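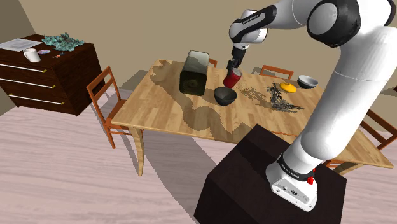 Dorkarum Planning Set: README

Welcome, and thank you for taking the time to read this before opening the spreadsheets. Dorkarum is a small collection of simulated tabletop runs, together with the budget sheets we built around them while deciding what to buy for our first real arm station. We started it as an internal folder and so many people asked for a copy that we tidied it up and gave it a proper card. It is meant for anyone who has to put a number on a purchase request and would like something more solid than a hunch to put behind it.

What you get

The set holds 941 simulated runs of one arm with a two-finger gripper, working around a dining table with everyday items. Of these, 131 were set aside for the planning exercise, and those are the ones the budget sheets refer to. The rest are there for you to use however you like. Every run has two camera views, a wide one that takes in the arm and the furniture, and a close one that looks past the fingers.

Folders

runs/ has the simulated runs, one folder each
views/ has the stills, wide and close
budget/ has the cost sheets, with notes from each reviewer
quotes/ has blank quote request forms (the filled ones stay with us, sorry)
notes/ has meeting notes, lightly cleaned up

Why we simulated before we bought

Our first draft of the budget was written the way I suspect a lot of them are. We picked an arm, added a gripper, added a table, and sent it off. Kerstin Halvorsen returned it on a Monday with one question in the margin: what happens when it drops something? We had no line for that at all. So we went and looked at the parts of the work we had been skipping past — cans on the floor, bowls too close to the base, chairs where the arm wants to swing — and asked what each one would mean for a real room. 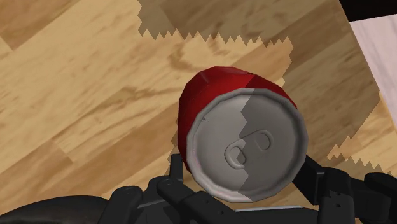 Floor pickups changed the plan more than anything else. An arm on a fixed pedestal has to reach down past the edge of the table, and that affects how tall the pedestal can be, how much reach you pay for, and how much open floor you need to keep around it. We had priced a taller pedestal at first because it looked sensible next to a table. Evelien Michiels reworked the sheet with the height as something you can change, and I would encourage you to play with that cell before anything else. It moves more of the other numbers than you would expect.

The gripper line deserves some patience too. We budget for one gripper in use and one on the shelf, plus finger pads as a yearly cost. Please don't fold the pads into "miscellaneous." We did that, and then spent a whole afternoon trying to find them again.

How the budget sheets are laid out

There are 129 line items across the sheets, grouped under Arm, Gripper, Mounting, Cameras, Room, Safety, Computing and People. Each line has a low and a high figure, a place for your own quote, and the name of whoever last checked it. Fifteen of them are marked "ask early." These are the ones where waiting for an answer held up everything behind it, such as floor loading, electrical work and the insurance form.

The Room group is the one people leave out most often. Furniture takes up space that the arm's reach chart knows nothing about, so measure with the chairs in place, pulled out as somebody would really leave them.

Things to know before you rely on it

The runs are rendered, and the lighting shows it. Shadows can have rough, stepped edges, and some objects are plainer and more angular than anything you would find in a kitchen. That is fine for planning reach and layout. I would not use these stills to choose a camera, and the Cameras group was priced from supplier quotes alone.

Simulated contact is also kinder than the real thing. Leave room in the schedule for setup once the equipment arrives. Valter Boström argues for a full month and I have come around to his side.

Prices were last gone over in September and will drift. Please replace them with your own quotes.

Questions and fixes

Estrella Ledesma looks after the runs and views, and Aurel Voicu looks after the budget folder. If you find a broken formula, tell Aurel which sheet and which row, and he will be very grateful. We would also love to see finished budgets from other groups, even the ones that were turned down.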